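Home Services Shelf Plans About Us Contact

About Skollorum

Skollorum plans and maintains small drink shelves for offices, waiting rooms and shared kitchens. The company was set up in February as a two-person service and now looks after 40 sites. The head office and the test bench are at the Rusero building, unit 712.

The work covers mixed stock in small quantities: cans, plastic bottles and glass bottles held on the same unit. Each layout is tried at full size before it is written up. Bottle height decides the gap between boards, and the base decides how close the neighbors can stand.
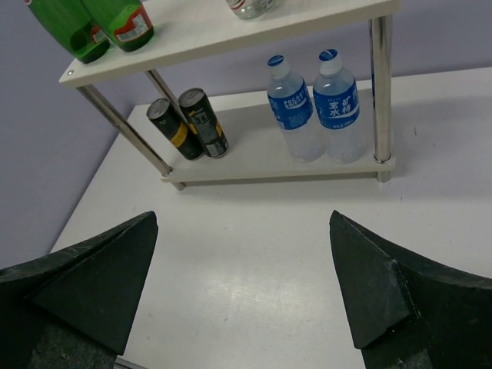
Javiera Zúñiga wrote to us that her office had stopped ordering glass because the tall bottles never fit under the upper board, and that moving them to the top board, as the plan asked, settled it.

Tall glass goes on the top board in most of our plans. Cans and sports drinks go on the lower board with labels facing out. A can that leans is reset at the next visit and its position is noted. If the same position is noted twice, the spacing is changed.

Resets

A reset starts with the bottles. They are taken down to the table and grouped by type, and the boards are wiped. Cans may stay on the lower board while this is done. Matching bottles are then checked against the stock sheet and returned one type at a time. A standard reset takes about 10 minutes on a two-tier unit.

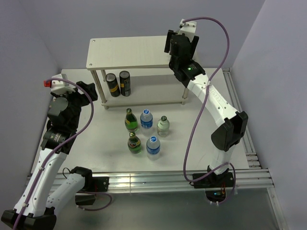 Bottles on the table, cans on the lower shelf.

Caps and closures

Caps are checked at every visit. The check covers the printed face, the rim and the fit on the neck. Bottles that fail are set aside and listed on the visit report, and the client decides what to do with them. Closures are recorded by color and by any wording on the cap. This keeps the list usable when the body label is turned to the wall.

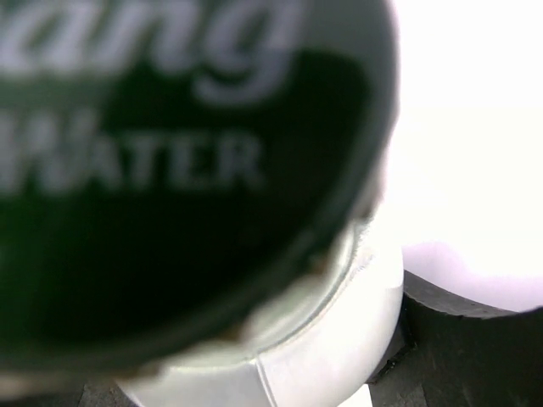
Green cap with white lettering, close view.

Shelf units

We use two patterns. Quezada is a two-tier unit for table tops. Davus is a floor unit with the same board depth. Spare boards, legs and screws are kept for both. Orders for parts should quote form 2338 and the site name.

This page was last revised on May 19, 2023.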